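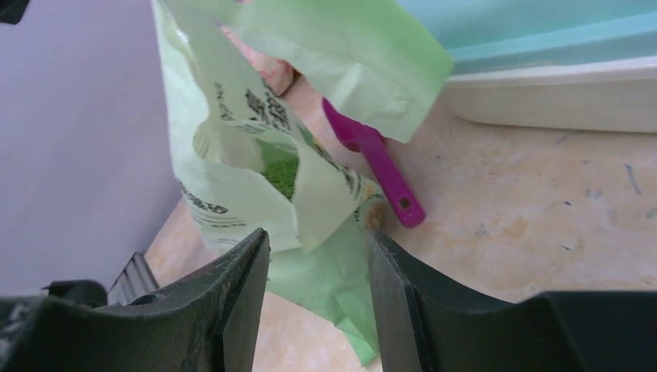
Two hectares, 110 apple trees and a very good cellar

October 2019

She is up a ladder when I arrive, and she keeps talking the whole way down. The owner of Forsberg Cider has been picking since first light, and she wants me to taste something before I've even got my notebook out.

"Bite it, chew it, then spit if you have to," she says, handing me a small russeted apple. It's ferociously tannic, like cold black tea, and she is delighted by the face I pull. "That's the one! That's what gives the cider its backbone."

She planted the orchard on two hectares of old hayfield outside town, starting with 110 trees and a neighbour's borrowed auger. The deer got plenty of them that first winter. "I cried, then I built a fence," she says. "The fence was the better idea."

What I love about this place is how little gets hurried. The fruit sits in the shed until it gives under a thumb, then it's milled and pressed, and the juice goes down to the cellar to ferment on whatever yeast came in on the skins. She doesn't touch it again until March, apart from topping up the barrels.

"People ask me for the recipe and I never know what to tell them," she says. "It's apples. You taste it a lot. Some years it's all honey and some years it smells like a barn, and I mean that kindly."

Last season she filled 656 bottles, and the driest of them is a beauty - pale gold, sharp at the front, with a long savoury finish that had me thinking about old cheddar. She'd have it with pork chops, or with toast and too much butter.

Next she wants to try perry, if she can find enough proper pears. There's an old tree behind the community hall she has had her eye on for years, and she has finally been told she can pick it. "I've already washed the buckets," she says, and heads back up the ladder.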